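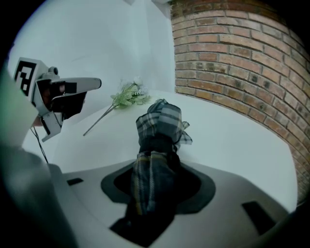 Nirkier, May

Ruvier tracking and replay: FAQ

Questions we keep getting on the list. Answers by Iida Kemppainen and Aksel Bisgaard, typed fast. Corrections to Iida.

What does Ruvier do, in one line?
Takes fisheye video from the hand-held grippers, finds the markers, works out finger pose and opening, writes a trajectory the planner can use. No hardware control in there. Control is a separate package (jallell-ctl).

Marker ID flips between two values. Bug?
Usually wrong dictionary in the config. Check marker_dict first. If that's right, look at whether the marker is partly out toward the rim of the lens. Corners get stretched out there and the decoder guesses. Set min_corner_conf higher and let it drop the frame.

Do I undistort before detection?
No. Detect on the raw fisheye, then undistort the corner points only. Undistorting the full image is slow and smears the edges, and the fingers live near the edges.

My calibration from last month, still good?
If no one touched the lens, yes. If the focus ring moved at all, redo it. The calibration script wants 48 good views and will stop by itself.

Cloth and thin stems come out badly in the segmentation. Known?
Known. Striped and checked cloth gets split into pieces along the pattern, thin plastic stems on a white table just vanish. Two things help: turn off edge_split, and drop the downscale step. Merja Koskela has a branch with a better mask merge, not reviewed yet.

Why does the planner refuse a grasp that clearly worked in the demo?
Most likely the opening width. Planner reads it in milimeters, older exports wrote meters. Run fix_units on anything exported before version 97. Second most likely — the table plane was fit to the wrong surface. Open the viewer and look.
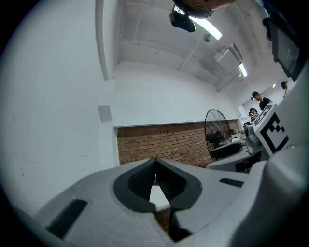 The plane fit takes the biggest flat thing it can find, and if a recording starts with the gripper pointing up, that can be the ceiling. Use --plane-from-end, or trim the start. Trimming is better.

How do I trim?
rv trim, then start and end frame. It keeps the original. Timestamps are not reset, dont reset them by hand either, the sync step needs them.

Two grippers in one session, tracks got swapped?
Each gripper needs its own marker IDs in grippers.yaml. If both files say left you get exactly this. Rename, rerun the tracking stage only.

Which port does the viewer use?
2928. The log server is 1530. People mix these up and then get a blank page.

Does it run without a GPU?
Tracking yes. Segmentation technically yes, go have lunch.

Can the jump filter be switched off?
jump_filter: off. Expect spikes in finger pose whenever a marker is lost and found again. The planner will choke on some of them, the controller rejects the rest.

Where do I send a broken recording?
Shared drive, folder "broken", with the config and the full log. A screenshot of the log is no use. Heikki Saarinen goes through the folder on Wednesday.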